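Painted the living room and hallway last month. Writing down what I learned about white paint while I still remember it. Thread.

June 4, 2020, for anyone finding this later. Prices are from this spring.

First quote from a painter was $1490 for both rooms, ceilings not included. I decided to do it myself. The second painter never called back.

I brought home 19 paint chips from Sandness, the hardware store near me. All of them were called white. Next to each other on the floor, two looked pink, several looked yellow, and one was plainly green.

Chips are too small to judge from. Buy the sample pots. I painted mine on poster board, two coats each, and left a bare border so the old wall color wasn't right up against the new one.

Move the boards. Put one beside the window, one on the far wall, one in the corner behind the couch. Same paint, three different colors by four in the afternoon.

My windows face north. Whites with gray in them went cold and kind of blue in there. I had picked a gray one from the chips and would have regretted it.

The hallway has no window at all, so it's whatever the bulbs say it is. I changed the bulbs first and then looked at the boards again. Wish I had done it in that order from the start. Two days lost.

Ended up with Olta in a soft warm white, eggshell finish for the walls. Flat hides more, but I have a hallway that gets bumped by bags and a bike. Eggshell wipes down fine so far.

Sheen matters with white more than I expected. Semi-gloss on the trim in the same color reads as a different, brighter white. I left it that way. It makes the door frames stand out a little.

Someone asked about primer. The old walls were tan and in good shape, so I spot-primed the patches and nothing else. The patches don't show. Over a dark red or navy I would prime the whole wall.

Cut in one wall at a time and roll it while the edge is still wet. I did all the edges in the living room first and you can see a band near the ceiling if the lamp is on. The hallway came out better.

Buy the extra quart and write the mix code on the lid. I also taped the code inside the fuse box door. In December I will not remember where the can is.
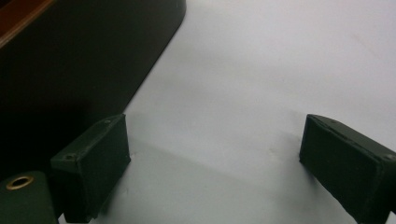

White picks up whatever light is in the room, and paint is only one case of it. If you want to see this before spending money on samples, look at anything large, plain and white that you already own. A white tabletop will do — pale and bright up at one corner, dimmer and a bit blue-gray lower down, and it's all one surface. Your wall is going to do the same thing, only bigger. Check it in the morning and again at dinner time, then go get the boards.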